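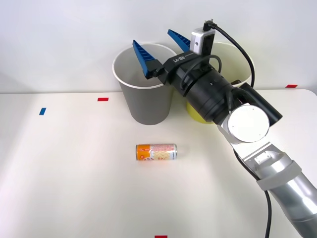

Must I wash a can before I put it in recycling? A short rinse with cold water is enough, and the label can stay where it is.

I moved to Hitthorpe in March and I had to learn the sorting rules again from zero. In my old town, Korletey, we had one bag for everything, so I made many mistakes. I write down here what I have learned.

Paper cups were my first mistake. Many have a thin plastic layer inside, and our council does not take them with paper. They go in general waste, or back to the café if it has a collection point.

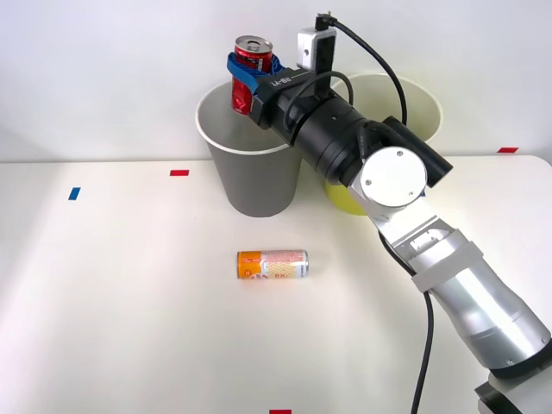

A red can and a grey paper cup.

Cans are easier. I keep them whole, as our leaflet asks. It has 38 pages and the part on metal is on page 14. I read it with a dictionary.

Bottles: empty them, put the cap back on, do not remove the label. I used to throw the caps away separately, which was wrong here. 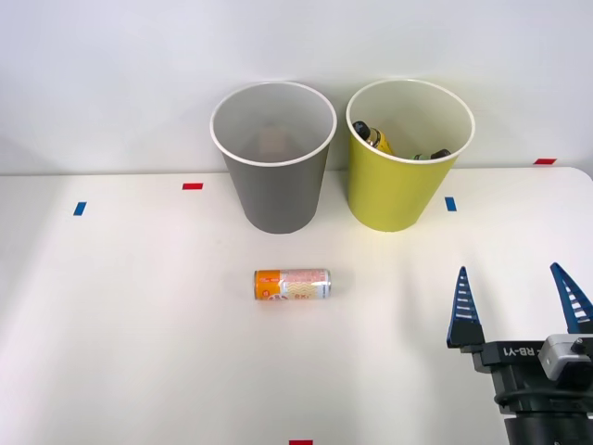 Two bins, grey and yellow-green.

Collection is before 11 in the morning. If you miss it, the Allside centre is open until evening.
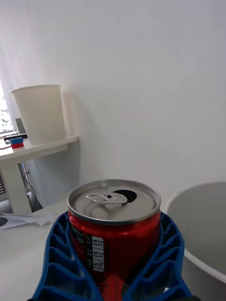

One reader replies that in Trirkero the rule is the opposite for caps, they must come off, so please check your own leaflet first.

Thank you, I did not know it. Tomorrow I will write about glass.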